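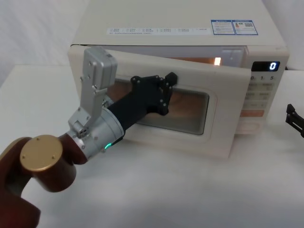
Grirndale wrote in under my last post to say that I was being unfair, that two years ago none of these arms could have found the door of a microwave, let alone got a tool on it, and that if I kept moving the goalposts I would end up demanding a soufflé.

Fair enough, and I did laugh at the soufflé. But I never set the goalposts at the door. The people selling these things set them at dinner. All I have done is stand where they told me to stand and wait for the plate.

So, microwaves. I picked the microwave for this round because it is the dumbest chore in my kitchen. You open it, put something in, shut it, press a button or two, wait, open it again and take the something out without burning your hand. A seven-year-old can be trusted with most of that. If a pair of robot arms can't manage it by now, I don't want to hear about laundry.

The door is the part everyone shows you, and I do understand why. A door swings in an arc and a robot would much prefer that the world moved in straight lines. It has to keep pressure on the panel while the panel is going somewhere else. Push in the wrong place and you're shoving the whole oven across the table. My own microwave weighs very little and skates back an inch if I'm in a mood, so I have some sympathy.

What I'd like to see is the rest of the job. Take the bowl. A bowl of soup is a far nastier thing than a door. It slops, it has a lip that may be hot, and it has to go in level and come out level through an opening that somebody has to have opened wide enough first. Then there's the plastic wrap, the splatter cover, the paper towel stuck to the bottom of the plate. I watched a long demonstration reel from Dikura last week with an awful lot of doors in it and one bowl. The bowl was empty.

Then the buttons. Flat membrane keypads are miserable for people with good fingers. You press, nothing happens, you press harder, and now you have asked for thirty minutes. I have no idea how a machine with a stiff metal finger is supposed to feel the difference between a press that took and one that didn't. It could read the display, I suppose. Some can. But reading a display in a lab with good light is a different proposition from reading mine, which has had a greasy thumbprint on it since February.

A reader sent me the sales sheet for the Bukotix kitchen package (thank you, and no, I won't say where it came from). The sheet claims 1,000 door openings without a fault. I believe it! I'd believe 1,200. But go down to the small type and it's one oven, the same oven each time, in the same spot on the same bench. That is a test of the hinge as much as anything. Give me 50 kitchens with 50 different ovens, some with a pull handle, some with that push latch at the bottom that you have to lean on, one with a door that sticks, and let's see the number then. I would be impressed by a much lower figure if it came from somewhere that smelled of toast.

The answer I usually get is that learning fixes all this. Collect enough attempts and the robot gets the general idea of "door." Maybe. I'm less sure than I was a year ago that this is nonsense, and I'll put that in writing so Grirndale can quote it back to me. The arms do move better than they used to. There's less of that freezing and twitching halfway through, at least in the clips I get sent, and clips are chosen by the people who made them.

What bothers me is the counting. A chore gets cut into ten little pieces, one of the pieces gets done, and the headline says the chore is done. Opening the door becomes "using the microwave." Using the microwave becomes "cooking." The Hubáček people, to their credit, don't do this. Their write-up has a plain table of steps with a failure rate for each, and the ugly ones are left in. Taking a full dish out was the ugliest by a long way. I trust them more for it, and I came away thinking their machine was worse than the others, which probably tells you why the others don't publish tables.

And the shop floor? I got two emails saying I should leave kitchens alone, since factories are where the money is. Sure. On a line you can bolt the oven down, paint the part yellow and pay someone to stand there when it jams. A robot that opens one door the same way all day is a perfectly good machine, and I worked near a few of those for years with no complaints beyond the noise. I only object when the same machine gets filmed next to a fruit bowl and sold as a helper for your mother.

My test stays as it was. Cold leftovers on the counter, covered. Any microwave I choose, door shut. Hot leftovers on the table at the end, cover off, nothing on the floor, no engineer in the room. I'll allow 100 tries and I'll count the good ones myself. It can take ten minutes over it, I don't care about speed.

If any of the companies wants to have a go, the contact form works again (the spam filter was eating everything with an attachment, sorry about that). Next time it's dishwashers, and I'm starting with the bottom rack.

Posted 2018-12-13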